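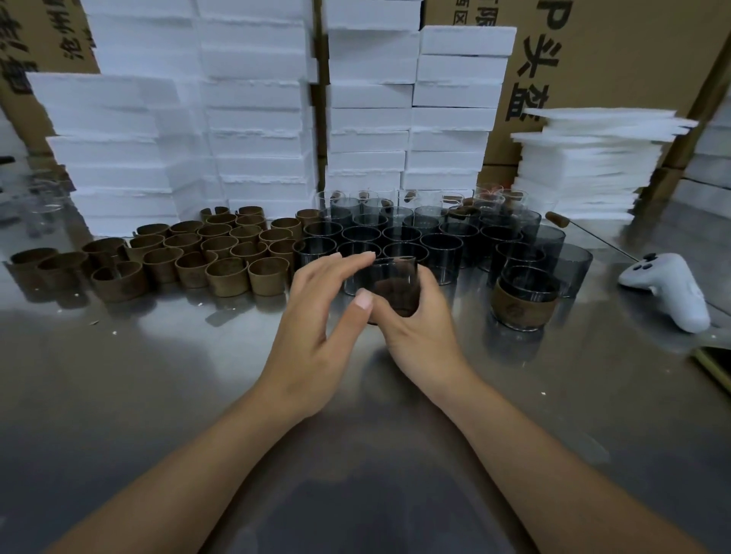 ## 3. Fitting Sleeves to Glass Tumblers

This unit covers the hand assembly of sleeved tumblers for the Jikar line. Trainees should read it before the bench period and bring it with them. Questions may be directed to the course instructor, Soledad Ibarra.

**Bench layout.** Sleeves are placed on the left side of the steel table and glassware to the right. Tinted and clear glasses may share the table, but sleeves should not be set on top of either.

**Procedure**

1. Select one tumbler and hold it with both hands, low on the wall.
2. Check the rim and base for chips. Set aside any glass that fails.
3. Open the sleeve slightly and pass it around the lower half of the glass.
4. Turn the sleeve until the emblem faces front.
5. Return the finished tumbler to the table - upright, and apart from the empty sleeves. 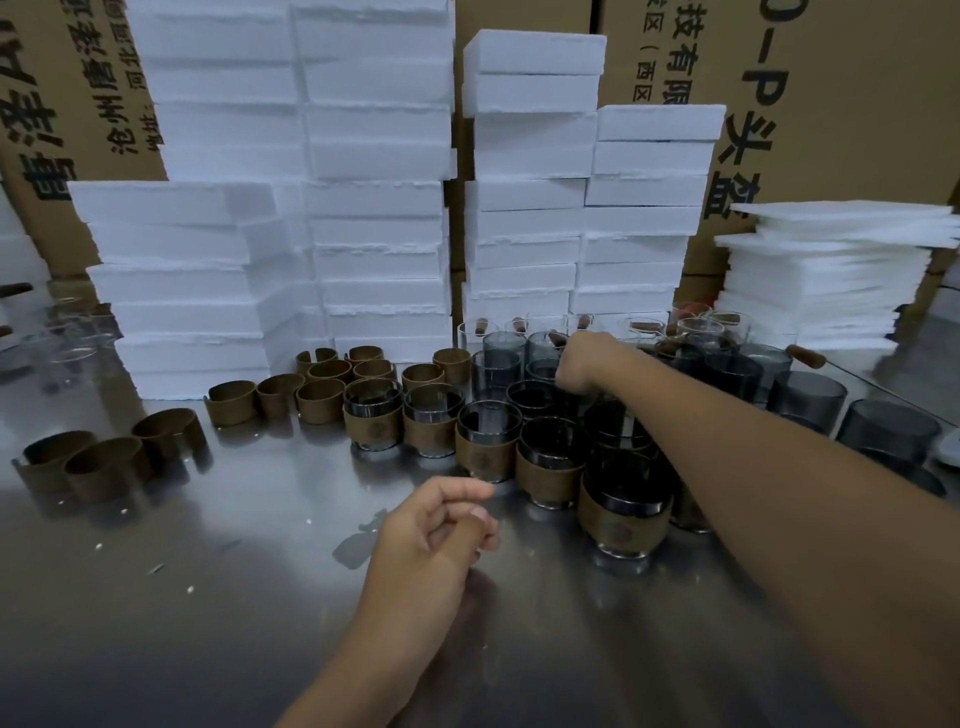 *Figure 3.2. Sleeved tumblers between the empty sleeves and the unsleeved gray glasses.*

**Practice quantity.** A standard Zamudio order is 184 tumblers, packed 4 to a carton. Each trainee will complete 20 during the bench period. Speed is not graded in this unit.

**Handling note.** Fingerprints show readily on tinted glass. Wipe each piece once, after the sleeve is in position, and do not use spray cleaner near leather.

Reading for Unit 4: Flistham packing guide, sections on foam and carton inserts.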